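I met the owner of Jillance, the little laundry service on the corner, over very strong coffee. She washes 400 towels on a good day and still likes doing it (I can't manage 3!).

"People use way too much soap," she told me. "Half of it never rinses out."

She skips softener on microfiber, too — it clogs the fibers, she says, and then they just push water around.
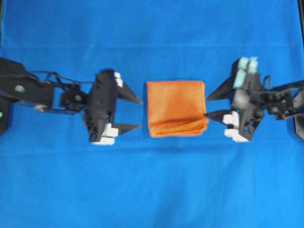 One of her regulars wanted to know if vinegar was any better. She laughed at that. "A splash, sure. Don't pour in the bottle!"

We talked about money next. The used dryer she bought last November cost her $650, and she's still proud of it. "It squeaks," she said, "but it's paid for."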